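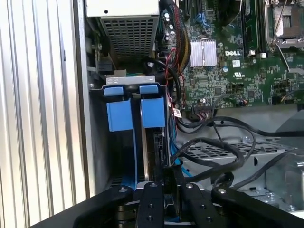
Projects > Work and Technology > Student Reports > Taking Computers Apart at Plireck

Taking Computers Apart at Plireck: What a Robot Arm Changes on the Bench
Project report by Eskil Tangen

Where I was and why

For my project I spent a good part of July at Plireck, a small firm that takes in old office computers, pulls out what can be used again, and sends the rest on for scrap. I had pictured a big noisy hall with conveyor belts. It is a long room above a tile shop with six benches in it, a kettle that takes forever, and a radio that everyone is allowed to change once a day (this rule is taken very seriously).

One of the six benches now has a robot arm. They bought it secondhand and call the whole station Maeng, after the name on the crate it arrived in, and I will do the same. My question was a simple one to ask and a harder one to answer: when a machine takes over part of a job like this, what happens to the people who were doing it?

I should say at the start that I got very fond of the place, so please read my conclusions with that in mind!

How the work is divided

Before Maeng, each person took a computer from start to finish. You opened it, pulled the cables, took out the drive, the memory and the processor, wrote everything on a sheet and pushed the empty case along. Shahab Moradi, my supervisor there, has done it for many years and can tell you what is wrong with a tower from the sound the side panel makes coming off. I never learned to do that, though he was kind enough to let me guess.

Now the job is split. A person opens the case, checks for anything odd and unplugs whatever needs unplugging. Then the tower goes over to the arm, which works on the drive, and comes back to a person for the rest. Drives matter most to Plireck's customers, who want to know that each one has been taken out and accounted for. The list is kept in a program called Justico, and during my weeks there it grew to 1,056 drives from all the benches together, 326 of them from Maeng.

The arm is best with cases that hold the drive in a plastic carrier you can get hold of. The Dell towers are good for this, with their blue carriers and tabs, and Shahab likes to send those over first thing in the morning so that the day starts well. Cables are the real enemy. A hand feels a loop of wire and goes around it without any thought at all, and the arm has to be shown. I spent a whole afternoon learning to tuck loops out of the way, and I was prouder of that than I probably should have been.
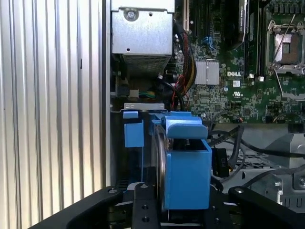 What people told me

I talked with everyone on the floor, mostly over lunch, and I promised not to put names to what they said (Shahab told me he didn't mind being named).

Sore hands came up first, nearly every time. Pinching stiff plastic latches all day is hard on the thumbs, and two people said they sleep better since they stopped doing it on every machine. The second thing was pace. With the old way you could slow down on a bad day and catch up later. With Maeng there is always a tower due, and the person feeding it can feel hurried even though no one is telling them to hurry. One woman said she had started taking her tea standing up.

There was also some sadness, which I had not expected. Finishing a whole computer by yourself is satisfying, and people missed it. Shahab put it this way: "I used to do a machine. Now I do the beginning of a machine and the end of a machine."

No one has lost their job so far. One person has moved over to testing the used parts, using a tester made by Vilter, and is happy there – it pays a little more and she can sit down. But the firm also did not replace a man who retired in the spring, and I think that has to be counted as a change too, even if it was a quiet one.

What I would suggest

I gave Plireck a short list at the end of my stay. Change who feeds the arm every 2 hours, so the hurried feeling is shared out. Keep one bench where a computer is still done from start to finish, and let people take turns on it. Let the people on the floor decide which models go to the arm, as they know the cases far better than anyone in the office does. And give new workers a full 40 hours by hand before they go near Maeng, so they learn what a stuck drive feels like.

The first and the last have been agreed to. The whole-machine bench is still being talked over, and Shahab has promised to write and let me know.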